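1/ A thread on sorting out what we spend on food. I've kept every supermarket receipt since February and yesterday I finally added them up. 28 Dec 2019, so nearly a full year's worth.

2/ The total was £2,392. That's two adults, no children, and it doesn't include takeaways or the work canteen. I had guessed a fair bit lower.

3/ I split it by shop first. £1,155 went at the big Flovesport on the ring road, which we drive to. The rest was the Pivard near the station and odd bits from the market.

4/ The Pivard is the problem. It's on my way home, so I go in for milk and come out with a bag. I found 41 receipts from there with crisps on them.

5/ Fruit was the next surprise. We buy a lot and waste a lot. Grapes and berries mostly, bought on offer and forgotten at the back of the fridge.
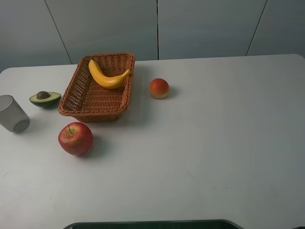 Banana in the basket, grey cup on the table.

6/ Bananas are the one thing we're good at. Cheap, no packaging if you buy them loose, and the brown ones go in the freezer for baking. Peel them first. I didn't the first time and it took a knife and a lot of swearing.

7/ If you want to do this yourself, you don't need an app. I tried one called Truvier for a fortnight. It read half the receipts wrong and put washing powder under "snacks". I went back to a spreadsheet.

8/ My columns are date, shop, total, and how much of it was food we threw away. The last one is a guess but I fill it in on bin night while I can still remember.

9/ Thermal receipts fade. The ones from early spring were nearly blank by autumn and I had to check them against the bank statement. Write the total on the back in biro when you get home.

10/ Someone asked about meal planning. We plan four dinners a week and leave the others open. When we planned all seven we always ended up skipping two and binning the veg.

11/ The four are usually a soup, something with rice, a pasta and a tray of whatever in the oven. Lunches are leftovers. Breakfast is toast or porridge, with fruit if there is any.
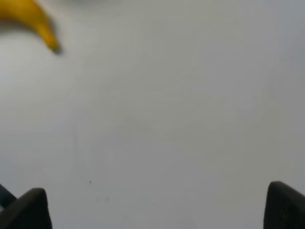
12/ CHANGES FOR NEXT YEAR
One big shop a fortnight, with a list. Milk from the Bassey corner shop, which is dearer by a few pence but doesn't sell much else I want. No berries unless we're eating them that day.

13/ I'm also going to stop buying things in twos because the label says so. There were 13 jars in the cupboard when I cleared it out before Christmas – three of them mustard, all open.

14/ I'm not setting a target figure. I did that a few years back and gave up by the second month, then stopped looking at the numbers altogether. I'd sooner keep writing it down and see what happens.

15/ A few people want the spreadsheet. It's very plain but I'll take our bank details off it and put up a blank copy this week. Reply if you'd like the version with the freezer list as well.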